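About Miltell

Miltell looks after the unglamorous end of medical imaging. We test, calibrate and repair the parts of an X-ray department that get noticed only when they misbehave: collimators, lead aprons, light boxes that have outlived their doctors, dose meters, and the little knobs that fall off at four in the afternoon.

Our main building is in Gavimville, in a brick hall put up in 1905 for a company that made buttons. The floor was built to hold button presses, so it holds our shielded test room without complaint. The stairs were built for people with smaller feet.

How we got into this

The company started as a repair bench with two people and a borrowed oscilloscope. The plan was to fix dental X-ray units for the practices within an easy drive. The first month brought in three dental units, a veterinary table and a machine for looking inside suitcases. We fixed the dental units and the table. The suitcase machine went home as it came, with a polite note.

Dentists talk to each other, and some of them are married to people who run hospitals. Within a few years we were servicing full radiography rooms, and somewhere along the way we found that what the hospitals wanted most was somebody to tell them whether their equipment was doing what the display said it was doing. Quite often it was. When it wasn't, they wanted it in writing, in language that a department manager could read without lying down afterward.

So we added testing, and testing is now the larger half of the business. We still do repairs. Some of us would leave if we didn't.

What we do now

We have 46 employees at 2 sites. Gavimville handles X-ray, fluoroscopy and mammography testing, along with the apron inspection service. The smaller site in Burkari does dose meter calibration and keeps most of the spare parts, including a great many for machines whose makers would rather you bought a new one.

At present 395 clinics and hospitals are on a regular service plan with us. The largest has its own helipad. The smallest is one room above a bakery, and there has never been any trouble finding an engineer willing to go there.

Every customer has a file, and every file follows the same order: acceptance test, annual tests, repairs, correspondence, and a last section called Other, where the interesting things are. We keep the electronic version like everyone else. We also keep paper, a habit our auditors used to tease us about until the year our server room met a burst pipe.

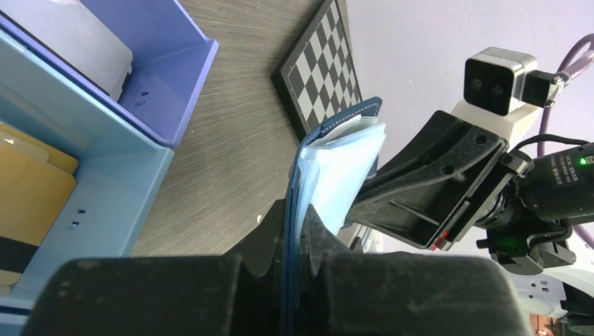 A dark blue folder with pale blue plastic sleeves.

How we work

An engineer who tests your room will be the one who signs the report, and the phone number on the report reaches that engineer's desk. We tried a call center for one summer. Customers disliked it, the engineers disliked it, and the hold music was a pan flute.

We don't sell X-ray equipment. We are asked to fairly often, and the margins are said to be lovely, but it is hard to tell a customer that a tube has five good years left in it when you have a new one in the catalog. If you do need a new machine we will help you write the specification, sit in on the sales meetings if you like, and test whatever gets delivered. We have been known to ask dull questions at those meetings. Sales teams bring us very good pastries.

Our reports run to as many pages as they need. The first page says pass or fail, and what to do next. Everything behind it is there for your physicist, who will want it, and for the inspector, who will ask for it.

Softić

Softić is our scheduling and records program. We wrote it for ourselves after the third spreadsheet with the word FINAL in its name. Customers on a service plan can log in to see upcoming visits, past results and the state of each apron they own. It is gray, it has no animations, and it loads on the computer in your basement control room. A few customers have asked whether it could be made nicer to look at. We're thinking about it – slowly.

Working with us

We hire physicists, electronics technicians and, now and then, somebody from a completely different trade who turns out to be good at finding faults. New engineers spend six months riding along before they test a room alone. They get a van, a toolkit, and strong opinions about parking at hospitals.

Open positions are listed on the Careers page. If that page is empty, write to us anyway in the spring, when we plan the coming year.

Visiting

The Gavimville workshop is open to customers on working days from eight until four. Aprons for inspection can be dropped off at the side door – please tag them first, and please empty the pockets.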